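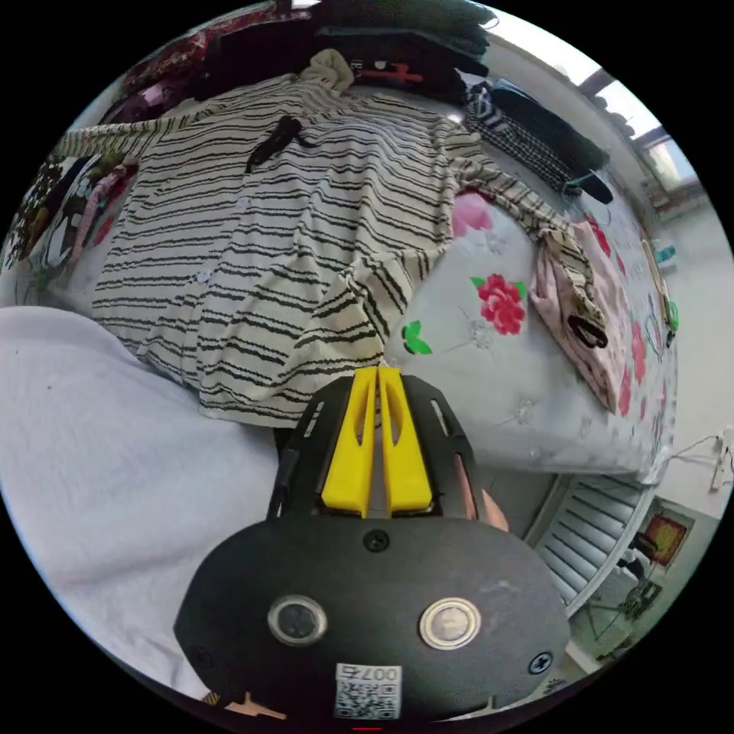

A false "closed" reading is the fault we get asked about most on the Clirau hand-held gripper. The log shows the fingers shut, but there is still a gap at the tips, and every opening width recorded after that point is wrong. We lost 171 takes to it in August before anyone compared the log with the video. Clothes work seems to bring it on more than anything else. A bed with a striped top spread across it and a thin black strap lying loose over the stripes is a typical setup, and straps, cords and loose threads are what we usually end up pulling out of the finger mount.

What you need

A small cross-head screwdriver
Blunt tweezers
A 21 mm gauge block
The Prilum logging software, open on the width screen

Before you start

Stop recording and unplug the gripper. The fingers are sprung, and they can close without warning when a jam lets go. Keep your fingertips out of the gap and use the tweezers even if the thread looks easy to reach.

Step 1. Check that it is the same fault

With the power on, squeeze the fingers shut and let go slowly. Watch the width number. A healthy unit moves smoothly in both directions. If the number reaches zero early, or sticks and then jumps, carry on with the steps below. If it doesn't move at all, check the cable first. Unplug again before step 2.

Step 2. Clear the mount

Look down between the two yellow fingers at the point where they meet the black plate. Turn the gripper on its side and check the slots in the plate as well. Pull fibers out along the slot. Pulling across it tends to snap them and leave a piece behind. Do not use oil or compressed air.

Step 3. Check the fingers

Each finger has a long cutout, and a cord that gets through it can bend the finger sideways. Lay a straight edge along the inside face. If the finger is bent, replace both as a pair.

Step 4. Set the width again

Plug in, open the fingers and put the gauge block between them. Close gently until both sides touch, then press Set in Prilum. Take the block out, close fully and press Zero. Repeat until the closed value stays under 80 counts and the block value is within 80 of 900.

Step 5. Test on cloth

Pick up a folded shirt edge ten times and play the log back next to the video. Then try something with a cord on it, keeping the cord to one side of the fingers as you come in.
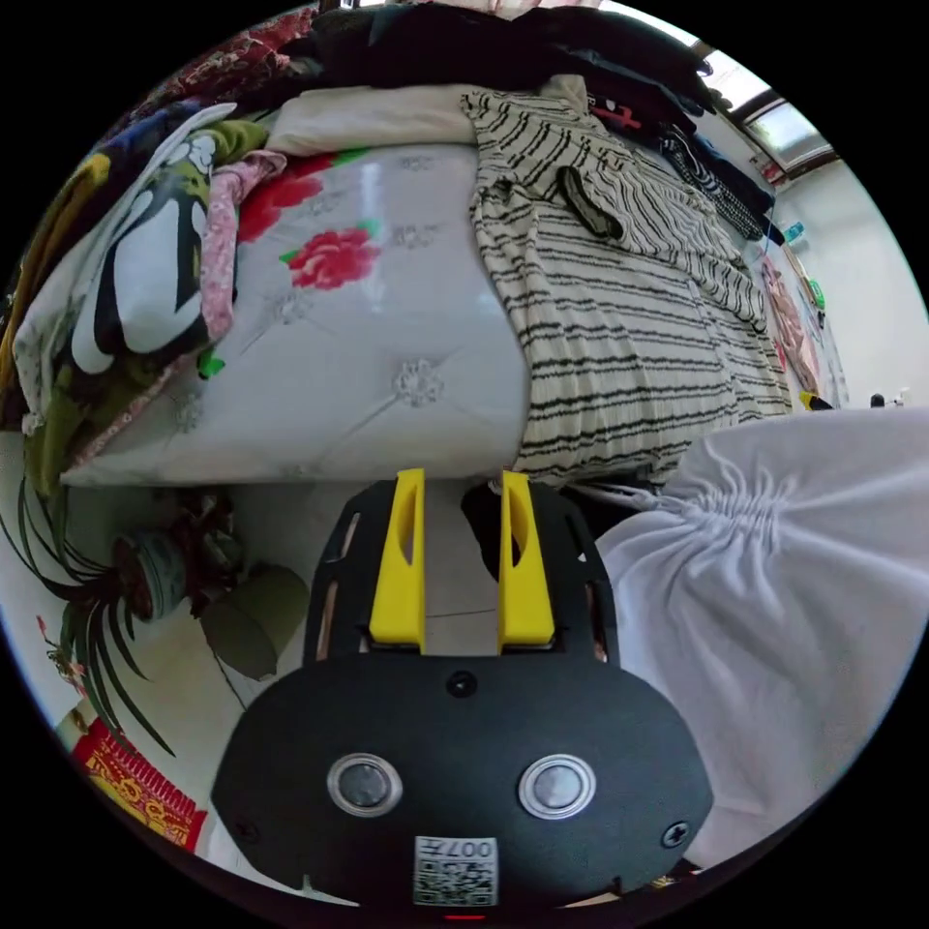
Fingers open, drawstring bag to the right of the gripper.

If the reading drifts again in the same session, stop using the unit. The sensor arm is probably worn. Mark the takes since the last good zero as suspect and send the gripper to the Gosness bench with the log file.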